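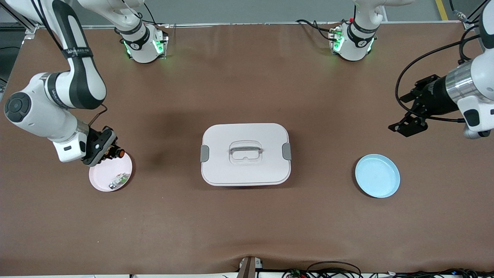 About Lumard

Hi, I'm Mahlet Sisay, and I run Lumard with my business partner, Busisiwe Steyn. We're a small company with a fairly narrow job. People who are thinking about buying a robot, or building one, or putting money into one, come to us and ask whether it can do the dishes yet. Or fold the towels, or pack the box, or wipe the counter without sending the salt shaker to the floor. We try it out, we write down what happened, and we tell them in words they can repeat to their boss.

That's pretty much the whole business. If you just wanted to know what we do, you can stop reading and go straight to the contact section at the bottom. If you'd like the longer version, get a coffee, I tend to go on a bit.

How we got started

I spent years working in the back end of commercial kitchens, first washing up and later buying the equipment for other people to wash up with. Every trade show had a booth with an arm doing something clever. It would pick up a cup and put down a cup, and everybody clapped (me too, I love that stuff!). Then I'd ask the person in the booth what happens if the cup is upside down, or has a spoon in it, and the conversation would get a lot shorter.

Busisiwe was on the other side of that booth. She was a controls engineer at the time, and she was the first person who answered the spoon question properly. She said, "It'll try to close on the cup, hit the spoon, and stop. Give me a month and I can fix the spoon. Then you'll ask me about a fork." We had lunch, and lunch ran until the hall closed.

We started Lumard the following September in a rented unit in Cheetham that used to be a tile showroom. The lighting was terrific and the heating was not. We're still in the same building, though we've taken over the unit next door and the heating has been replaced, thank goodness.

So can they do chores yet?

Everyone asks, so I'll give you my answer as it stands now. Some of them, some of the time, on a good table, with somebody nearby.

Let me be more useful than that. Take clearing up after a snack. You've got a plate with some bits of food on it, an empty plate, and a storage container with a lid that clips down at both ends. A person does that job while talking on the phone. You undo the clips, lift the lid, tip the leftovers in, put the lid back, snap it shut, stack the plates. You don't think of it as a job at all.

For a machine there are several quite different problems hiding in there. Picking up a plate by its rim is in decent shape these days. Plates are stiff, they hold still, and a simple two-finger gripper can hold on to one if it comes in at the right angle. Small food pieces are harder, they're flat and soft and they roll or smear, and no two lots of leftovers look alike. And then the clips! I could talk about clips all day. A clip wants a push in one direction and then a flick in another, and the whole box slides away from you while you're doing it unless something else is holding it down. That's the reason we like two arms for kitchen work. One arm can steady the box and the other can fuss with the clip, same as you'd do with your two hands.

Lids going back on are the worst of the lot. You can have a lid sitting there looking perfect from above and one corner is up by the thickness of a fingernail. A person feels that straight away. A lot of machines press down, decide they're finished, and move on.

So when a client asks me "can it put away leftovers," I never say yes or no right off. I ask which container, and who's going to be in the room.

What we do for clients

Our standard piece of work is what we call a chore trial. You tell us the job in plain language, the way you'd tell a new hire. We set it up on a table, we run it 80 times with your machine or one we've got access to, and we move things around between runs the way a real kitchen or packing bench would. The plate is a few inches over. The box is turned. Somebody left a napkin on it. We agree with you ahead of time on what counts as done, and we stick to that even when it stings.

You get a short report from us, with every run in it, including the ones that went badly. I'm firm on that. We've had people ask for a version with the failures left out, and I understand why they'd want it, but we don't make one.

We also do a longer version for shop-floor work. That one takes us out to your site, and it includes a Saturday, because weekend crews set things down in different places than weekday crews do and the machines notice. We learned that at a client's packing line where everything had gone beautifully all week and then stopped before breakfast on the weekend. The bins were on the other side of the bench. Perfectly sensible place for them, by the way, the weekend folks were right-handed and liked it better.

And for people who are at an earlier stage, there's an afternoon session where we just talk. Bring your list of chores. We'll sort it into things worth trying now, things to look at again later, and things where you should buy a better dish rack and save yourself the money. We've sent quite a few people off to buy a dish rack.

Mundach

Mundach is our own project, and it's the one I get most excited about, so forgive me. It's a collection of household jobs, written out and set up the same way every time, so that results from one machine can be compared with results from another. More than 300 jobs are in it so far. They go from very plain (move the plate from left to right) up to the ones that make Busisiwe put her head in her hands (get the fitted sheet out of the dryer).

Each job has a card. The card says what goes on the table, what the table should look like at the end, and what a person is allowed to help with, if anything. We buy ordinary dishes and ordinary boxes from ordinary stores, and when something gets discontinued we grumble about it and rewrite the card.

A good part of the collection came out of a trip Busisiwe made to India, where she spent several weeks in family kitchens and small food workshops asking people what they'd hand over to a machine first. She came home with notebooks full of it. Our first set of cards had been awfully tied to my own idea of a kitchen, with its flat plates and its square boxes. Hers had stacking tins, and lids that twist, and dough, and rinsing lentils. A lot of those jobs are still beyond anything we've tested, and I'm glad they're in there. They keep us from getting too pleased with ourselves.

Where we stand on the big question

People tend to guess that we're either true believers or grumps. I lean hopeful and Busisiwe leans careful, and we argue about it over lunch most days. I think the progress on picking things up has been wonderful, and I remember when a shiny plate was enough to confuse a machine completely. She'll point out that the shiny plate was never what kept anyone from having a robot in the kitchen. The trouble is all the little recoveries. You drop a bean, you pick up the bean. You bump the box, you straighten it without breaking off your sentence. Machines are getting better at the job and are still pretty poor at the bean.

We do agree on a few things. A slow machine that knows when to stop and ask is worth more in a home than a fast one that doesn't. Speed can come later. Also, the person who does the chore now should be in the room when you decide whether to automate it, and they should be paid for the time. They know where the sticky lid is.

We don't sell robots and we don't take a cut from anyone who does. If a maker pays for a trial, the report says so on the first page.

Who's here

There are 4 of us full time. Busisiwe runs the workshop and has the final say on anything with a motor in it. I look after clients and write the reports, which I do early in the morning with the door closed. The other two are our technicians, who set the tables, reset the tables, wash an unbelievable number of clean dishes and keep the cables in better order than I ever would. We also take on 2 students each summer. They start with job cards, and by the end of the first week they've got strong opinions about clips, like the rest of us.

Come and see us

Visits are welcome on workdays, mornings are better. Please write first so we can tell you what's running and whether it's something we're allowed to show. If you've got a container at home that drives you crazy, bring it along! We'll put it on the table and have a go, and if it's awful enough it might get its own card.

You can reach us through the contact form on this site. It comes straight to me and I answer most notes within a day or so, a bit slower when a report is due. For the parking, go past the front of the building and turn in at the second gate. The first one belongs to the bakery, and they need it for their vans.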